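Hello! I'm looking for people to come to Iturham and do ordinary table jobs while wearing a small camera on their head. It's paid, you don't need to know anything about robots, and there's tea. If that's enough to get you interested, skip down to the bit about how to apply. If you're the sort who reads the whole thing first (I am), carry on.

## Who's asking

I'm Fitriani Pasaribu and I run the recording side of things at Parnstead. We're a small firm working on a robot called Rallia that is meant, one day, to help people with the fiddly bits of keeping a home going: laying a table, putting the shopping away, sorting the washing-up into the right cupboards. It learns mostly from watching people, so what it needs from us is examples. Lots and lots of short, clear examples of somebody moving a thing from one place to another.

Rostam Ghaffari looks after the learning system itself, and he's a hungry customer. Whatever we record on a Tuesday he wants more of by Wednesday. For this round he has asked me for 1,000 finished clips, all of them tabletop jobs, and I can't make them all myself because then Rallia would only ever learn how I do things. I'm left-handed, I'm quite short and I put everything down too close to the edge of the table. We'd rather have a good mix.

## What you'd be doing

You stand at a table. There's a printed card with a job on it, and you read it, get ready, press the button and do the job. When it's done you keep your head steady for a moment, press the button again and take the next card. Most of the jobs take less time than it took me to write that out.

This round is all about plates and pretend food. A typical card might say "move the carrots to the other plate", or "put one of each on the amber plate", or "swap everything over". Some are easy and some make you stop and think, especially after lunch. A few of the cards leave a bit out on purpose ("tidy this up", for instance) and we want to see what you think it means. Please don't ask me what the right answer is on those! I'll only shrug at you.

You'll do each card a few times, and between goes you reset the table yourself. Nothing has to go back to exactly the same spot, and in fact I'd much prefer it if it didn't. Turn the carrots round. Shove the plates further apart. If every clip starts with the table looking identical, Rallia learns that carrots live in one particular place in the universe and gets terribly upset when they don't.

Sessions are 45 minutes with a proper break afterwards, and you won't do more than three in a day. I've tried doing four and my neck had words with me about it. The camera isn't heavy but you do notice it by the end, and you spend a lot of time looking down.

## Things people ask me

**Do I have to be quick?** No, please don't be. Your normal speed is lovely. People who rush tend to let their hands blur, and people who go very slowly start moving like they're underwater, and then we have a robot that sets the table like it's underwater.

**What if I drop something?** Pick it up and carry on. Don't stop the recording. Rostam is very keen on drops because they show how a person puts things right, and those clips go in a special folder of their own. Just don't do it deliberately – he can tell, and so can I.

**Will I be recognisable?** The camera looks at the table and your hands. It doesn't point at your face and we don't keep the sound. If you have a tattoo or a ring you'd rather not have recorded, tell me beforehand and we'll sort out sleeves or a plaster. You'll get a consent form to read at home before you come, and you can change your mind later and ask for your clips to be taken out.

**Can I wear glasses?** Yes. The headband has been adjusted for glasses, hearing aids and one very impressive beehive. If you wear a head covering, the band fits over it fine, and there's a private room with a mirror for getting it comfortable.

**Is it boring?** Bits of it are, yes. I find it rather peaceful, like shelling peas, but Kamrul Patwary, who did the last round with us, told me that by the second afternoon he was naming the vegetables. He's signed up again, so make of that what you will.

## Who I'd like to hear from

Anyone over eighteen who can stand or sit at a table and use at least one hand. I mean that last part. If you use one hand, or your hands shake, or you've got arthritis and pick things up in your own way, I would love to have you along. Those are the people Rallia is supposed to be useful to, and we don't have nearly enough clips from them. The table goes up and down and you can do every session sitting if you like.

Left-handers, hooray, always welcome. Tall people too, as the view from up there is quite different and we're short of it (sorry).

You need to be able to read the cards in English, or bring someone who'll read them to you. You don't need to be good with computers. There's one button and it's a big one.

I should say who it won't suit. If you get motion sick from looking down for a while, or you hate doing the same small thing over and over, you'll be miserable by the second session and I'd feel bad. Have a think before you sign up.

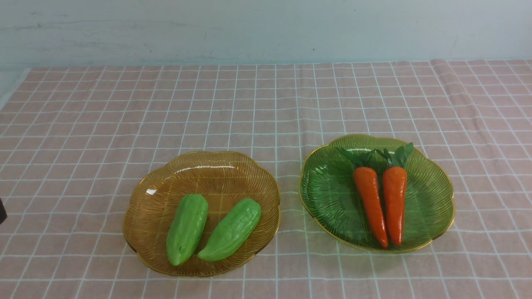
We change the plates and the cloth round through the day, partly for Rallia's sake and partly for ours. Glass is a bit of a nuisance for the camera because it catches the light, and patterned cloth shows through it, and that's exactly the sort of muddle we want plenty of. So if you find a highlight glaring at you from the rim of a plate, leave it be. Don't shift the lamp. The only time I'd like you to stop and call me over is if the camera has slipped and you think your hands have gone out of view.

Do handle the plates the way you would at home. I'd rather you were comfortable than careful to the point of holding your breath.

## Pay, times and getting here

You get £40 for each session, paid by bank transfer at the end of the week you come in, and your bus or train fare back if you keep the ticket. Breaks between sessions are 30 minutes. If we have to cancel on the day because something of ours has packed up, you still get paid for your first session.

Recording runs through November on weekdays, mornings and afternoons. You can come just the once or you can come lots, up to three sessions a day as I said. We're upstairs from the old Rashti carpet shop in Iturham, and there's a lift round the back. Parking is dreadful. Please get the bus if you can.

## How to apply

Drop me a note at the Parnstead front desk or through the contact form on our site, and put "table jobs" at the top so that it finds its way to me. Tell me:

- your name and the best way to reach you
- which hand you mostly use, and your rough height
- which mornings or afternoons you could manage
- anything that would make the day easier for you

No CV, please, and no covering letter. I'll ring you for a quick chat, send over the consent form and find you a slot. If I'm busy with a session it may be Parviz Farahani or his brother Esmaeil who rings instead. They share a phone and sound exactly alike, so don't worry about which one you've got, either of them can book you in.

I'm starting to fill the mornings first as those always go quickest, so if you can only do mornings, get in touch soon. Afternoons are wide open at the moment, and the biscuits are better.

Fitriani
Mon 21 October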